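Reading time: 3 min
Last updated 28 October 2023

Tindex opened its workshop in Neltside to the public for one afternoon in September. I spoke with one of the engineers there, who asked to be quoted by job and not by name, while visitors moved between the tables behind us.

She has been with the company since it had a single room above the Follen print shop. Before that she repaired packaging machines. She said the two jobs have more in common than people expect.

"You stand next to a thing and you wait for it to do the same mistake again," she said. "Then you know where to look."

Tindex builds sorting and handling equipment for small warehouses. Most of its customers pack mixed orders, where one box may hold a tube of glue, a pair of scissors and a bag of rubber bands. I asked why that is still hard for a machine.

"Because every item wants to be held in a different way," she said. "If you only ship shoe boxes, you don't need us. Van Dusen came to us with 262 different products on one line, and a lot of them roll."

The Van Dusen order is the biggest the company has taken. The first part of it is due to be running next year. She would not talk about the price, but she was open about the schedule, which slipped by nine weeks over the summer when a supplier changed a motor.

The open day was her idea. People in Neltside see the trucks, she said, and ask what goes on inside. About 90 visitors had signed up, more than the parking lot could take. There was coffee, a short talk in the loading bay, and then the demonstrations, each one 17 minutes long so that the groups could change over.

I asked whether visitors were disappointed to see people working at tables and no big arms swinging around.

"Some of the kids were," she said. "The parents stay longer. They start asking how you decide which side to pick it up from, and that's a good question. We argue over it all the time."

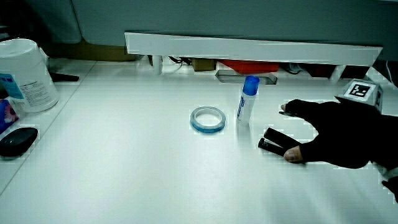
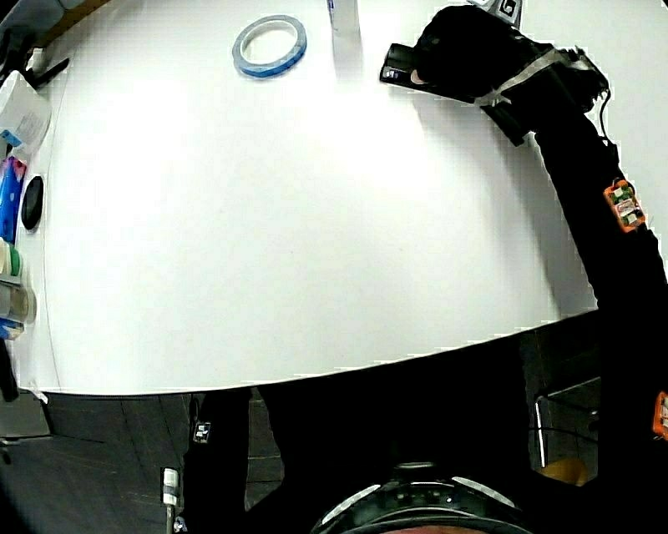
Her own part of the work is grip: how wide to open, where to close, how hard to press. She came to it through the repair job, where she spent years looking at crushed cartons. She likes to talk about it in terms of very ordinary things. A roll of tape lying flat, like the blue one on the white table, gives you an outer edge and a hole in the middle, and she said her team has never fully agreed on which to prefer. "I say outside. Half the room says go in through the hole. Both work until the roll is nearly used up."

I asked what she would change about the job. She said the paperwork, and then the heating in the back of the building. She also wants a second person on testing before the Van Dusen line starts up, and she expects to get one.

Tindex has not decided on another open day. She would like it to be in spring, with the doors open and more places to park.

Get our newsletter in your inbox once a month. You can unsubscribe at any time.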